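Denari Robotics trial, a thread
June 4, 2025

1/ Our breakfast counter in Sallville has had the Denari arm kit on a paid trial since April. The sales page says "drop-in drink and snack prep, no programming." I have questions.

2/ Price first. $1,073 a month, plus a service plan from Antunes that the quote calls optional. Try getting the gripper warranty without it.

3/ Setup took 3 visits. The brochure says one afternoon. The installer was polite and blamed our counter height every time.

4/ The demo video shows 53 drinks an hour. Our best hour was 11, and I was standing next to it for most of that hour. So I'm paying for the arm and for me.

5/ Fair is fair, it's gentle. It holds soft plastic without crushing it, and my old Mullell unit never managed that. The stop button is also where your hand goes when you panic.

6/ What bugs me is how the word "autonomous" gets used. Move a bottle a few inches and you're back on the tablet, tapping through a menu that looks like a 2009 printer.

7/ Clear cups are the thing I'd push any vendor on. Ask to see the wrist view during a real job, with clutter on the counter. What looks like milk in a see-through cup, a bottle on its side behind it, a crumpled bag, and the yellow thing in clear plastic right above the rim:

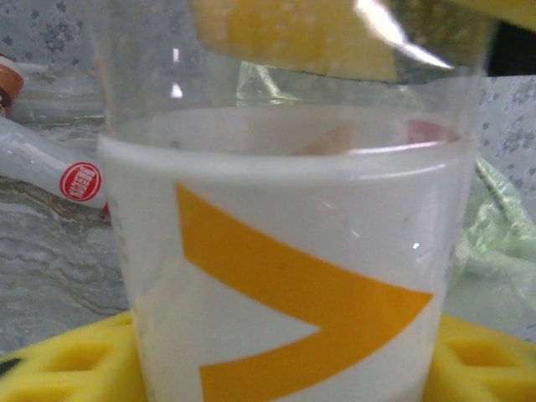 8/ Questions I've sent Denari and am still waiting on: who pays for spills under the trial terms? Does the hourly figure include refills? Can I cancel the Antunes plan and keep the arm?

9/ Trial ends this month. At this price I'm leaning no. If they cut the fee or fix the tablet I'll look again.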